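# Writing a One-Page Commander's Intent for a Business Team
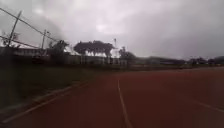

A commander's intent is a short statement that tells people what the work is for and what the end result must look like. It leaves the method to them. In a company it replaces the long kickoff memo. The format below is the one used at Jallura for warehouse and field service projects, and it fits on one side of a sheet.

## Before you start

You need the following:

- The written goal from the level above yours
- The name of the person who will lead if you are away
- Any fixed limits on money, staff or time

Set aside 36 minutes. If the draft takes longer, the goal from above is probably unclear and should go back for a rewrite.

## Step 1: State the purpose

Write one sentence that starts with "We are doing this so that." Do not name tools or tasks.

Weak: *We are doing this so that the Fidar rollout is complete.*

Better: *We are doing this so that a service tech can close a job on site without calling the office.*

## Step 2: List the key tasks

List no more than 3. A key task is one that, if missed, makes the whole effort fail. Training, status reports and budget checks rarely qualify. Put those in the regular plan.

## Step 3: Describe the end state

Cover your own team, the customer and the systems involved. Use the present tense and conditions that can be checked:

> All field crews use Fidar for job closing. The Lepik depot holds no paper work orders. Customers receive a receipt the same day.

## Step 4: Set the limits

Write down what the team may not do without asking. Keep this to money, safety and legal matters. Every extra limit sends another decision back to your desk.

## Step 5: Run a backbrief

Hand out the page and give people time to read it. Then ask each lead to explain the intent in their own words, along with their first two actions. Do not correct them until they finish. If 2 leads give different end states, rewrite Step 3 before work begins.

Chenxi Xie, who runs operations at the Flirura site, holds the backbrief at 1515, right after shift change, so that both shifts hear the same answers.

## Updating the page

Change the intent only when the purpose or end state changes. A late shipment or a lost staff member is a planning matter. When you do issue a new version, collect the old copies and repeat Step 5 in full.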